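수리 카페에 인두 다시 들어왔다… 맘우드 공방 납땜 교실 6일 재개

고장난 라디오, 탁상등, 장난감 피아노. 버리기 전에 한번 들고 와보라는 곳이 있다. 공유 공방 맘우드(Mamwood)가 여름 내내 쉬었던 납땜 교실을 2024년 11월 6일 수요일 저녁 다시 열었다. 8월 배선 공사로 작업실 절반을 비운 뒤 처음이다.

첫날 자리는 24석. 접수 시작하고 한나절 만에 다 찼다. 대기자 명단은 따로 받는 중이며, 빈자리가 나면 문자로 순서대로 연락이 간다고 공방측은 밝혔다.

교실을 이끄는 사람은 덴마크 출신 전자기기 수리공 벤트 크라그(Bent Kragh) 씨. 오래된 앰프를 주로 고친다. 수업은 한국어와 영어를 섞어 진행하고, 말이 막히면 그냥 손으로 보여준다.

"처음 온 분들은 납을 인두에 묻혀서 옮기려고 해요. 그러면 동그랗게 뭉치고 안 붙습니다. 부품 다리랑 기판을 먼저 데우고, 납은 그 자리에 대주는 겁니다. 오늘은 그거 하나만 가져가도 돼요."

수업 순서는 단순하다. 연습용 기판에 저항 꽂고 땜하기, 떼어내기, 다시 붙이기. 후반 한 시간은 각자 가져온 물건을 연다. 전원 플러그는 반드시 뽑은 상태여야 하고, 전자레인지와 브라운관 TV는 받지 않는다. 안에 남은 고전압 때문에 초보자 수업에서는 다루지 않기로 했다고.

공구는 공방 것을 쓴다. 펜처럼 쥐는 전기 인두가 기본이고, 거치대와 젖은 스펀지, 땜납 흡입기, 니퍼가 자리마다 놓인다. 개인 인두를 가져와도 되지만 피복이 갈라진 전선은 입구에서 걸러낸다.

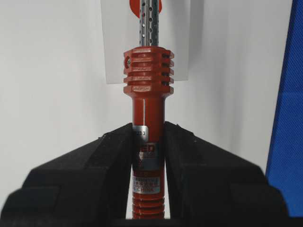 구멍 뚫린 은색 금속통과 빨간 손잡이의 납땜인두.

인두 고르는 법을 묻는 사람이 제일 많았다. 크라그 씨 대답은 짧았다. 비싼 것보다 손에 맞는 것. 손잡이가 너무 굵으면 초보자는 손목에 힘이 들어가고, 그러면 끝이 떨린다. 온도 조절이 되면 편하지만 집에서 전선 몇 가닥 잇는 정도라면 없어도 된다고 했다.

쥐는 위치도 여러번 강조했다. 손잡이 아래쪽을 연필 잡듯. 금속 부분은 꺼진 지 얼마 안 된 인두라도 손대지 말 것. 인두는 겉만 봐서는 뜨거운지 알 수 없으니 무조건 뜨겁다고 생각하라는 얘기다. 떨어뜨렸을 때 반사적으로 잡으려는 사람이 꼭 있는데, 그냥 떨어지게 두고 발부터 빼야 한다. 수업 첫 10분을 이 얘기에 썼다.

환기도 손봤다. 8월 공사 때 작업대 위 배기관을 새로 달았고, 창가 두 자리에는 소형 흡연기(연기 빨아들이는 장치)를 따로 뒀다. 땜할 때 오르는 연기는 대부분 플럭스가 타면서 나온다. 얼굴을 바짝 대지 않는 게 먼저고, 끝나면 손 씻기. 작업대에서 음식은 금지다. 커피도 안 된다. 이건 항의가 좀 있었다.

공사비와 장비 교체에는 이웃 공구상 안다노(Andano)가 힘을 보탰다. 쓰던 거치대를 내줬고 인두 팁은 도매가로 넘기기로 했다. 안다노 쪽은 납땜 소모품을 찾는 동네 손님이 작년부터 꾸준히 늘었다고 전했다. 대부분 무선 이어폰 케이스나 아이들 장난감을 직접 고쳐보려는 사람들이다.

맘우드에 따르면 재작년 문을 연 뒤 수리 접수대에 올라온 물건은 모두 1,079점. 이 가운데 223점은 끝내 못 고치고 주인에게 돌려보냈다. 부품이 단종됐거나, 케이스를 접착제로 붙여버려 열 수 없었거나. 못 고친 물건도 기록은 남긴다. 어디가 문제였는지 종이에 적어 같이 돌려주는데, 나중에 부품 구했다고 다시 들고 오는 경우도 있다.

고친 것 중에 제일 많은 건 탁상등, 그다음이 라디오다. 원인은 허무할 때가 많다. 끊어진 선 한 가닥, 녹슨 건전지 단자, 금 간 납땜 자리. 특히 전원 단자 쪽은 꽂았다 뺐다 하면서 힘을 계속 받아 땜이 잘 갈라진다. 돋보기로 보면 단자 다리 둘레에 가느다란 고리 모양 금이 보인다. 거기만 다시 데워 납을 조금 더해주면 살아나는 일이 흔하다.

첫날 참가자 토누 훈트(Tõnu Hunt) 씨는 접촉이 나빠진 헤드폰을 들고 왔다. 에스토니아에서 와 근처 가구 공장에 다닌다. "나무는 잘못 자르면 끝인데 이건 녹여서 다시 하면 되더라고요. 대신 선이 너무 가늘어요. 안경을 두고 와서 고생했습니다." 훈트 씨의 헤드폰은 왼쪽은 소리가 돌아왔고 오른쪽은 다음 시간에 보기로 했다.

다음 수업부터는 반이 둘로 나뉜다. 처음 잡아보는 사람을 위한 기초반, 기판 수리를 해본 사람을 위한 이어가기반. 이어가기반에서는 콘덴서 교체와 멀티미터 읽기를 한다. 부풀어 오른 콘덴서를 찾아 같은 용량으로 바꾸는 연습인데, 극성을 거꾸로 꽂지 않도록 떼기 전에 사진부터 찍어두라고 안내한다. 휴대전화 카메라면 충분하다.

수업에 쓰는 땜납은 무연납으로 통일했다. 유연납보다 녹는 온도가 높아 초보자에겐 조금 까다롭다. 납이 잘 안 퍼진다고 온도를 마구 올리면 기판의 동박이 들뜬다. 크라그 씨는 팁 청소가 먼저라고 했다. 까맣게 산화된 팁은 열이 안 건너간다. 스펀지에 닦고, 새 납을 얇게 입혀두고, 끝낼 때도 납을 입힌 채로 끈다. 사포로 갈아내는 건 금물. 도금이 벗겨지면 팁 수명이 그날로 끝난다고 봐야한다.

어린이 반은 아직 미정. 문의는 많은데 보호자가 옆에 앉을 자리가 안 나온다. 겨울방학 전까지는 정하겠다는 게 공방 입장이다. 그전까지는 만 14세 이상만 신청할 수 있고, 미성년자는 보호자 동의서를 당일 제출해야 한다.

준비물은 고칠 물건 하나, 앞이 막힌 신발, 긴 머리는 묶을 끈. 나일론 옷은 되도록 피한다. 납 방울이 튀면 녹는다. 보안경은 공방에서 빌려주고, 안경 위에 쓰는 큰 것도 있다. 물건에 맞는 나사나 부품이 따로 있으면 봉투에 담아 이름을 적어올 것. 첫날에도 주인 모를 나사가 한 줌 나왔다.

참가비에는 연습 기판과 납 값이 포함된다. 교체 부품은 실비로 따로 낸다. 신청은 맘우드 1층 접수대나 전화로. 당일 취소는 환불이 안되며 다른 사람에게 넘기는 건 가능하다.

한편 맘우드는 이달 말부터 공구 대여 선반도 다시 운영한다. 인두와 멀티미터, 글루건, 정밀 드라이버 세트를 한 번에 2점까지 빌릴 수 있고 기간은 일주일. 인두를 빌려가려면 기초반을 한 번은 들어야 한다. 반납할 때는 팁을 식혀서 가져와야 하며, 줄을 손잡이에 감지 말고 느슨하게 말아 묶어달라고 공방은 당부했다. 줄 꺾인 자리에서 단선이 자꾸 난다고.

주차장은 협소. 건물 뒤 공영주차장을 쓰거나 버스를 타는 편이 낫다.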